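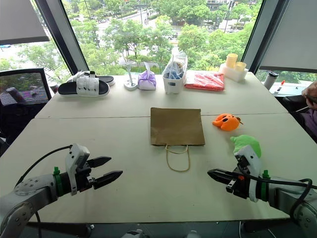

## Week 6: what a gift shop bag costs

Okay, back to pricing! Last time we left Prulby with 968 tote orders and no idea what to charge, and I promised we'd sort out fixed and variable costs.

- **Fixed:** rent, insurance, the website. Prulby pays $3163 a month whether it sells anything or not.
- **Variable:** stock, card fees, and packaging. A paper bag with twisted handles goes here – one sale, one bag.

I always get asked about wages (hi, Hongjun Shao's section). Salaried staff are fixed. Weekend help paid by the shift is a bit of both, so split it and show me how.

For Thursday, read the Collen case and work out break-even at an average sale of $14, with $6 of that going to variable costs. Round up, please – you can't sell half a toy! Zinash Shiferaw has the spreadsheet if yours won't open.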